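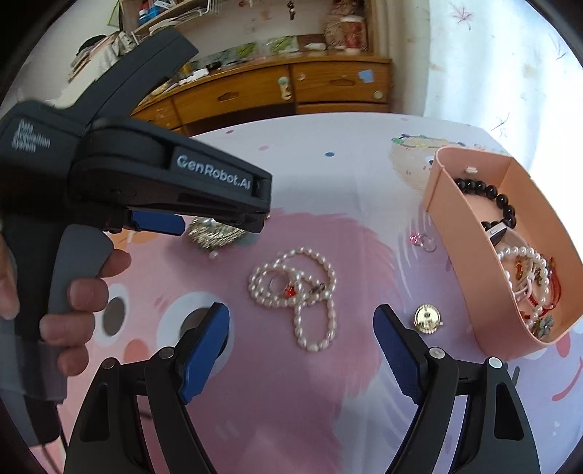 ## Sep 18, 2020 – jewelry table, handheld grippers

Okay, small shiny things day! I've been going back and forth between the Sesby pads and the blue ones on the two handheld units, and the blue ones stay on for now. The texture grabs a ring band much better (the Sesbys kept squirting it across the cloth).

Pearl necklace is still the pain. Coiled up, with the charm and the little ring tangled in its loops, you close on one strand and the whole pile comes along. I got it into the pink box 2 times out of 20, which is sad, but in April we had zero.

The coin badge lies so flat that I end up scraping at the edge. Want to try the thinner Erar tips on that one.

Log is run 944. Wrist view only, I forgot to start the other stream, sorry.

Next: same pieces, brooch first, and slower closing on the left hand.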